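Brarken (parlor game)

Brarken is a guessing and memory game for the home, played by two to six persons with small objects which are already in the house. It is known mostly in the valley of Stidberg and in the neighboring village of Bakevside, where families play it in the dark months and also at the end of the school year in June.

Rules

One player is the "keeper". The keeper chooses an object in the room and says only one word about it, which may not be its color or its name. The others ask in turn, and the keeper may answer with yes, no or "brarken", a word that means the question was asked before. A player who hears "brarken" loses one turn. The round ends when the object is named or after 2 full turns of the table.

Points are written on paper. In the older way of counting the winner is the first who reaches 200; in Bakevside it is usual to stop at 140, so that small children can finish before bed.

Origin of the name

The origin is not certain. Amparo Condori, who collected the rules from families of the valley, thought that it comes from a local verb for "to knock", as the keeper formerly knocked on the table in place of speaking. Marleny Cárdenas has rejected this — she found the word in a list of sheep calls, with no relation to tables.

Variants

In silent Brarken the questions are made with the hands only. In the Condori variant, named after the collector, the object must be soft, and the keeper may move it one time during the round. Long Brarken has no limit of turns and can take a whole evening. Over 200 household rules were noted in total, but many of them differ only in the penalty.

Playing at home

The game needs no board or cards. A round table is preferred, because no player then sits at the head. Toys, cups and keys are the most common objects. Animals of the house are not allowed as objects in most families, as they leave the room. 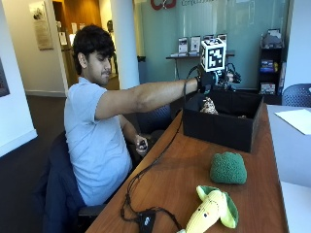
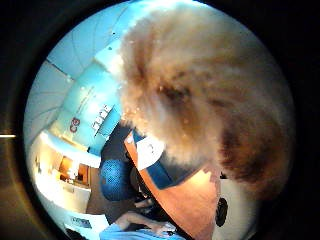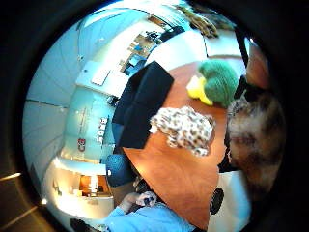 Plush toys on a round wooden table

This page was last changed on Oct 28, 2018.

See also

Guessing games
Memory games
Games of the Stidberg valley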